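Hi! I'm Aurora Meireles, and I look after the questions inbox for the Pullow home robotics club. I've answered most of these by email more than once, so I put them on one page. If yours isn't in here, write to me anyway, I like getting mail.

## Do I need to know how to code?

Nope. We have members who write Python in their sleep and members who joined because a cousin dragged them along. For the spring project (we call it Cudico) the first weeks are all hands. You hold a gripper, you squeeze, you pick things up in an ordinary living room. The coding group meets separately and you can drop in whenever you get curious.

## What does the work look like?

A lot like tidying up, to be fair! Trash bins, bowls, blankets, whatever a home has in it. Each person works with a hand-held gripper with blue pads on the jaws, and you do small everyday jobs with it, slowly, over and over.

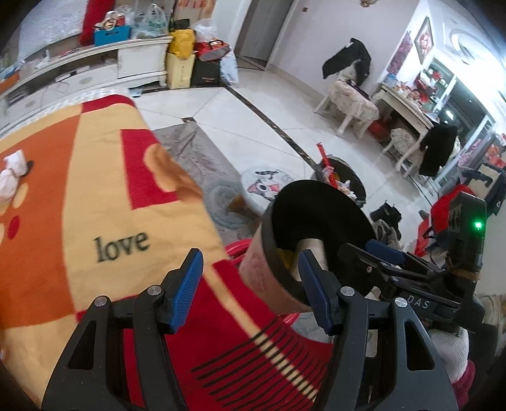
*Pullow Club Pages, no. 42, March 2023*

I get bored easily and I still love it. You start noticing how you do things, like how far you lean in before you close the jaws, or how you always come at a bin from the same side. Hélder Rocha, who runs our practice sessions, will ask you to try the other side, and then the other side again.

## How long is a session?

We record in blocks of 20 minutes and then everybody puts the gripper down. Please do take the break. Your thumb will feel fine right up until it doesn't, and I say this as someone who couldn't open a jar the next morning.

## Does the room have to be neat?

Please don't clean for us. Bags by the cabinet, shoes by the wall, a jacket on a chair, all welcome. Do move anything you'd be sad to see broken, and keep the path you walk on clear (I've tripped on a rug, it was not graceful).

## What's the hardest thing to pick up?

For me it's bowls. You want one finger on each side of the rim and you want it level, and if there's food in it you find out fast whether you've got it level.

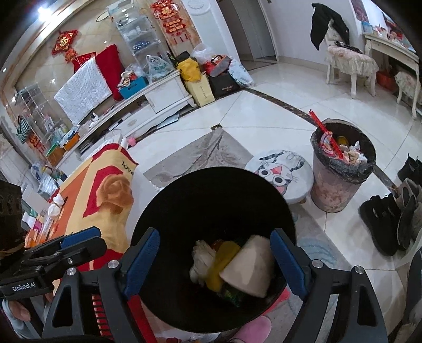

Hélder's advice is to grab the rim a little before you think you're ready, then wait a second and lift. My advice is to start with scraps and leave soup for much later. We had a long argument about soup. It isn't on the task list this year.

## What happens to the recordings?

The coding group sorts them, throws out the ones where somebody sneezed or forgot to press start, and uses the rest to teach a robot arm the same chores. We had 418 usable clips at last count and we're hoping for lots more before the May open evening.

## Does it cost anything?

Joining is free. If you want to go to the Clerasport meet with the competition team, that's $225 and covers the bus, the room and meals. Talk to me early if that's a stretch, we can usually work out payments.

## Can I bring a friend?

Yes! Just tell me beforehand so there's a gripper for them too.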